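26 Apr 2023

Glaze tests, Drirkbridge workshop, second round with the Rakine clay.

Opened the kiln this morning. The clear glaze crawled again on the thick bars and sat fine on the thin ones. I still think it is dust from sanding the bisque. The bars I wiped with a wet sponge came out better than the ones I only brushed, but they were also on the lower shelf, so that proves little. Next time both kinds go on the same shelf.

Bisque was to 900 as usual, with a slow start. The new bag of feldspar from Enache looks grayer than the old one and clumps more in the sieve. I put it through twice and still had grit left over. Kept the grit in a jar.

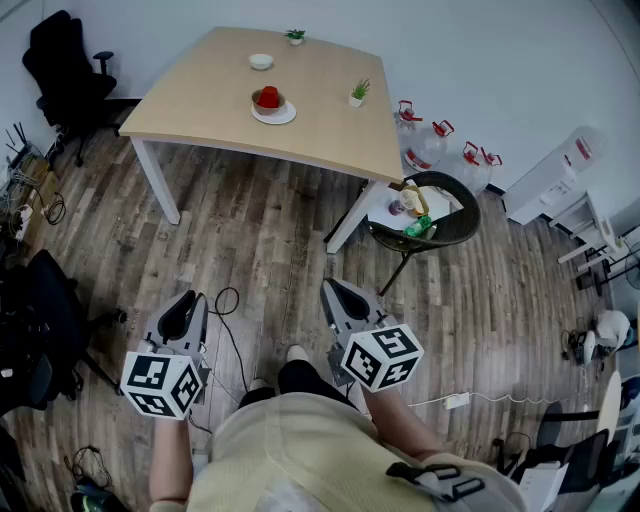

Mixed a 540 gram batch of the matte white with the new feldspar and nothing else changed. It settled hard in the bucket overnight. Added two spoons of bentonite slurry and it stirred up all right, though the coat went on thicker than I wanted. Dipped for a count of two - a count of three ran badly on the last set in August.

Tirkau wants the matte white on bowls only, no plates, because knives leave gray marks on it. Fine with me. The scratch test on the old tiles says the same thing.

To do: relabel the bars from the lower shelf, order cones, scrape the kiln wash where the clear dripped. Do not use the blue bucket, the lid is cracked and it has dried out at the top.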